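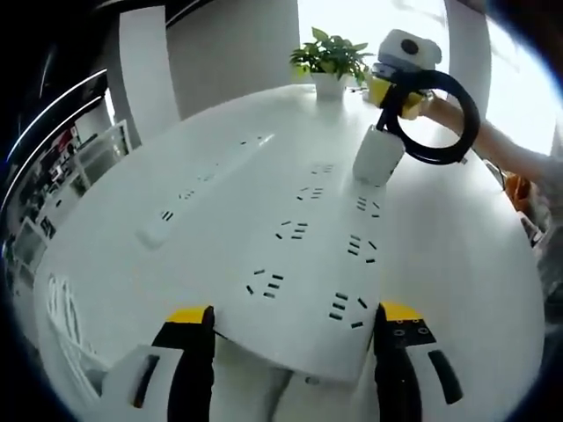 Print | E-mail
Home | Contents | Previous | Next

Chapter 14
Power Strips and Extension Cords

A power strip gives more outlets, but it does not give more power. All devices on it share the current that comes from one outlet in the wall. In this chapter we learn how to add the load of several devices and how to compare the sum with the limit of the strip.

We begin with a small office in Prander. A desk lamp uses 16 watts, a phone charger 35 watts and a computer 300 watts. Before you read further, find the total and write it in your notebook. In the first section you will need it again, together with the voltage of the outlet.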